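Notes on teleoperating a two-arm handover

June went almost entirely to one task. The operator drives both follower arms from a pair of leader arms, and the policy is supposed to learn from the recordings. The task is called Gundby in our folder names, for no good reason, and consists of moving small electrical items between two grippers and putting them down again. We have 2,273 episodes on disk, of which more than 100 are unusable.

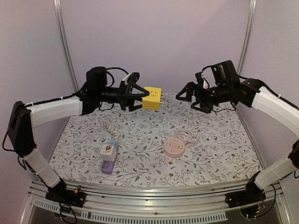 Most of the unusable ones fail at the handover. The leader arms have no force feedback, so the operator judges contact by eye and by the lag between the handle and the follower. A cube is the easiest thing to pass in principle, and the yellow socket cube was our first choice for that reason. Its cable hangs from the underside, which makes the lower approach awkward, so the receiving gripper is kept open and level with the cube until the giving arm has stopped. Operators who move both arms at once save a second or two and produce trajectories that are hard to learn from.

Silvana Evangelista recorded the longest run of clean episodes. Her method is dull and I have copied it into the operator guide:

Bring the giving arm to rest before the receiving arm closes.
Hold for 15 control steps after the close.
Open the giving gripper fully, then retract along the approach line.
If the object slips, stop recording. Do not rescue it.

The last rule caused some argument. Recoveries are useful data, but only when labeled, and our recorder (Dranum, version whatever is on the bench machine) has no field for it. I will add one. Until then a rescued episode looks identical to a good one in the index.
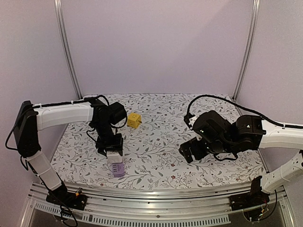 Left gripper over the white and purple stack, right gripper open.

Picking from above has a separate problem. The operator tends to overshoot downward, and the fingers press on whatever is underneath. I capped the vertical speed in the Asfaw config at 45 percent of the default, which reduced the hard contacts and annoyed everyone for a day. The cap applies to both arms, although the right one probably does not need it.

Next is retraining on the filtered set, with the handover segments resampled. The config is in the Jornell branch.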